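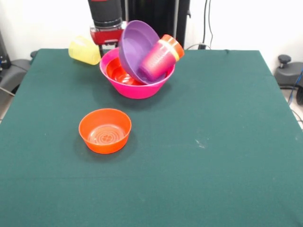
4. Parliamentary control of domestic deployments

April
By the Working Group on Public Order Law

The previous section described how the power to call out the armed forces came to rest with the cabinet in both Clomalero and Faltik. This section turns to what happens once that power has been used. The two constitutions give almost the same answer on paper. Each requires the government to inform the legislature of any deployment on national soil, and each allows the legislature to end it by a simple majority. In practice the two systems have moved apart, and the difference can be traced largely to the rules of procedure adopted in each chamber.

In Clomalero, notice must be given in writing before the troops leave barracks, except where the speaker agrees that the delay would put lives at risk. The notice names the commanding authority, the area of operations and the expected length of the mission. It is read aloud at the next sitting and is open to debate without a motion. Over the period of study, the government filed 73 notices of this kind. Most concerned floods and forest fires and drew no comment from the floor. The notices that led to a recorded debate all involved street protests or the guarding of public buildings during a strike.

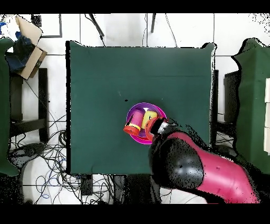 Department of Comparative Government, Civton School of Public Affairs

The position in Faltik is less settled. The constitution there speaks of informing the assembly "without delay," but the standing orders do not say who must be informed or in what form. Successive governments have taken the view that a telephone call to the leaders of the main parties is enough. Members outside those parties have often learned of a deployment from the press. An attempt to amend the standing orders passed its first reading and then lapsed when the assembly was dissolved — it has not been brought back.

4.1 The Karunaratne deployment

The weakness of the Faltik rule was plain during the fuel protests in the port district of Karunaratne. The cabinet sent 800 soldiers to support the police after demonstrators closed the main road to the docks. Party leaders were told the same evening. The full assembly was not told until it returned from recess, by which time the soldiers had been in the district for eight days. The opposition argued that the power to end the deployment had been emptied of meaning. The government replied that the recess had been set well in advance and that any member could have asked for a recall.
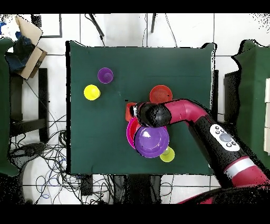
Figure 1. Plastic cups, a bowl and stacked dishes on a table with a dark green cloth; a red robot arm reaches in from the lower right.

Both arguments have some force. A recall in Faltik requires the signatures of one third of the members, and no such request was made. At the same time, members could not be expected to seek a recall over a matter on which they had received no official word. The legal adviser to the assembly later took the view that the duty to inform is owed to every member, and that a private call to a party leader does not meet it. The opinion is not binding, and the government has neither accepted nor rejected it.

4.2 Time limits and renewal

Clomalero also sets a limit on how long a single notice remains in force. After three weeks the government must file again or withdraw. Officials interviewed for this study described the limit as a burden during long fire seasons, but they also said that it forced the ministry to state its aims more clearly the second time. Several renewals covered a smaller area than the first notice had done.
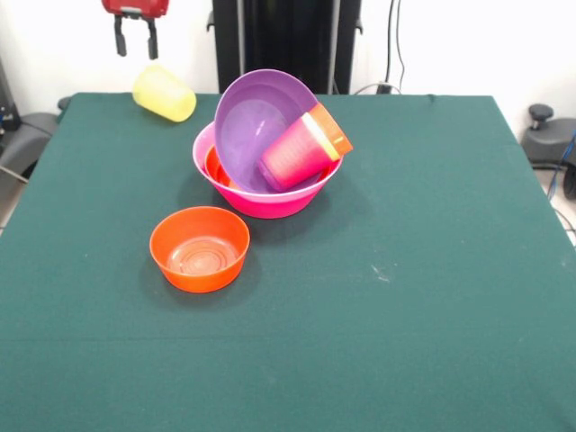 Figure 2. Open gripper above a yellow cup lying on its side, with a large pink bowl behind the middle of the table.

Faltik has no comparable limit. A deployment ends when the cabinet says so or when the assembly votes to end it, and the assembly has never done so. Section 5 considers whether the courts have been willing to fill this gap, beginning with the case brought by the dock workers' union after the events in Karunaratne.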